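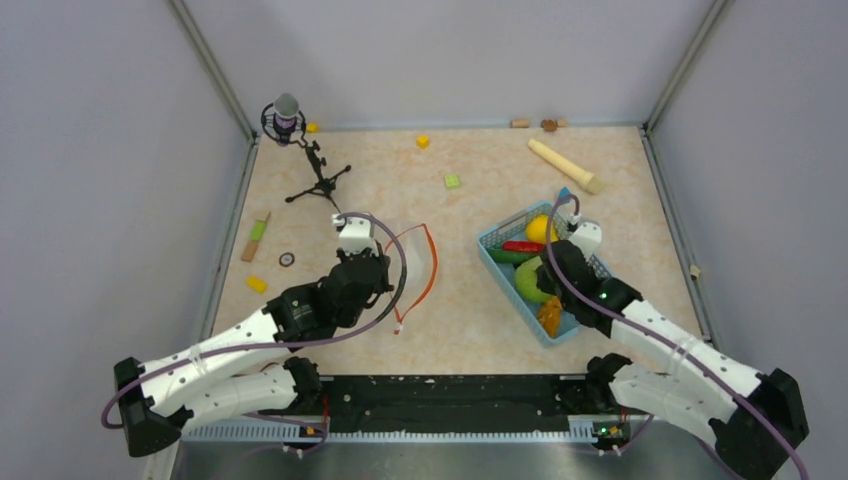
바구니 위에서 집게를 펼… 아니, 집게를 가져다 댄 오른쪽 팔과 마이크 앞까지 간 왼쪽 팔

안녕, 친구들! 오늘은 내가 요즘 푹 빠져 있는 로봇 팔 세트 이야기를 해 볼게. 이름은 '멜로테오(Melloteo)'이고, 탈투스(Taltus)라는 회사에서 만들었어. 책상 위에 올려놓고 쓰는 로봇 팔인데, 하나가 아니라 2개가 한 세트야. 우리 몸에 오른팔과 왼팔이 있는 거랑 똑같지!

그런데 로봇이라고 하면 눈도 있고 다리도 있고 말도 할 것 같잖아? 멜로테오는 그런 로봇이 아니야. 얼굴도 없고 걸어 다니지도 못해. 팔만 있어. 나도 처음엔 "에이, 팔만 있으면 뭐 해?" 했는데, 한 시간 동안 책상 앞을 못 떠났어. 간식 먹는 것도 까먹었다니까!

먼저 생김새부터 볼까? 하얗고 긴 부분은 우리 팔뚝 같은 거야. 그 사이사이에 있는 까만 부분이 관절이고. 너희도 지금 팔을 쭉 폈다가 접어 봐. 팔꿈치가 접히지? 손목도 돌려 봐. 로봇도 관절이 있어야 팔을 굽히고 돌릴 수 있어. 관절 안에는 모터가 들어 있는데, 멜로테오는 팔 하나에 모터가 6개야. 맨 끝에 달린 까만 것은 집게야. 어려운 말로는 '그리퍼'라고 해. 손가락 끝에 해당하는 곳은 하얀색이라서 집게가 어디를 향하는지 찾기 쉬워.

보라색 줄도 보이지? 나는 이걸 보고 꼭 지렁이 젤리 같다고 생각했어. 팔을 따라 올라가다가 동그랗게 휘어 있어. 줄이 너무 팽팽하면 팔을 뻗을 때 당겨질 수 있으니까, 선을 정리할 때는 좀 넉넉하게 두는 게 좋아. (나는 너무 꽉 묶었다가 다시 풀었어. 으악!)

자, 그럼 이 팔로 뭘 하느냐! 내가 제일 좋아하는 건 장보기 놀이야. 하늘색 바구니에 레몬, 빨간 고추, 오이, 배 같은 장난감을 담아 놓고 로봇한테 하나씩 꺼내게 하는 거지. 쉬워 보인다고? 너희가 배를 집을 때를 생각해 봐. 눈으로 보고, 손을 뻗고, 손가락을 딱 알맞게 오므리잖아. 로봇은 그걸 하나하나 숫자로 계산해야 해. 조금만 옆으로 가도 배 대신 바구니를 집고, 너무 살살 잡으면 툭! 떨어뜨려.

게다가 물건마다 모양이 다 달라. 고추는 길쭉하고 레몬은 동글동글하지. 서로 붙어 있으면 더 헷갈려. 오이랑 고추가 나란히 누워 있으면 나는 일단 배부터 시켜. 작은 노란색 큐브와 연두색 큐브도 좋은 연습 상대야. 큐브는 면이 평평해서 집게로 양옆을 잡기 좋거든. 처음 하는 친구라면 과일보다 큐브로 시작해 봐.

탈투스에서 일하는 아라시 케르마니 아저씨한테 메일로 물어봤어. "로봇은 연습을 얼마나 해야 잘해요?" 그랬더니 아저씨 팀은 새 동작 하나를 가르칠 때 1,000번씩 연습시킨대. 천 번! 나는 줄넘기 130번 하고도 바닥에 드러누웠는데 말이야.

좋은 점만 말하면 재미없으니까 아쉬운 점도 말할게. 첫째, 자리를 꽤 많이 차지해. 내 책상에서는 공책 펼 곳이 없어졌어. 둘째, 설명서가 어려워. 글씨도 작고 그림도 별로 없어서 혼자 읽다가는 졸려. 조립은 꼭 어른이랑 같이 해야 해. 셋째, 모터 소리가 지이잉 하고 나서 밤에 하면 혼나. (응, 혼났어.)

그리고 이건 진짜 중요한 약속! 팔이 움직일 때는 손이나 얼굴을 가까이 대면 안 돼. 로봇은 너희 손가락이랑 장난감 고추를 구별 못 할 수도 있어. 긴 머리는 묶고, 물건을 바꿔 놓고 싶으면 먼저 정지 버튼을 누르고 팔이 완전히 멈춘 다음에 손을 넣어.

내 점수는 별 다섯 개 중에 네 개! 설명서에 만화가 들어가면 다섯 개 줄 거야. 다음에는 양팔로 한꺼번에 바구니 들기에 도전할 건데, 왼팔이랑 오른팔을 똑같은 빠르기로 올리는 게 어렵대. 너희라면 멜로테오한테 뭘 시켜 보고 싶어? 댓글로 알려 줘!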